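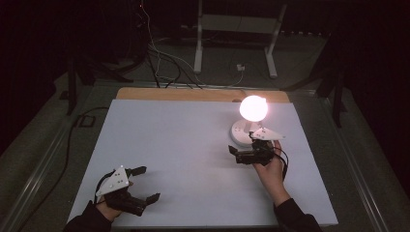 Small globe lamp, switched on, on a white board.

Annunziata Tedesco, 5 Sep 2020

1/ The Mazza trust has agreed to pay for a plum breeding post at the Sovthorpe station. It covers a salary and 2 field seasons a year, with no end date.

2/ The post looks after the mother trees that growers take budwood from. Until now that work was done on short grants, and it stopped each time one ran out.

3/ Sovthorpe holds 1108 trees. 31 are old varieties kept nowhere else in the county. Badov is one of them – good fruit, poor cropper, gets canker badly.

4/ First job is virus testing. The rows by the lane were last tested in May, before the money came through. The rest will follow in blocks.

5/ Growers have asked about Brorkotus. It is still under trial and there is no budwood to give out yet. Please don't ring the office about it.

6/ Applications go to the station, by post or email. You need a plant science degree or long nursery experience – either will do.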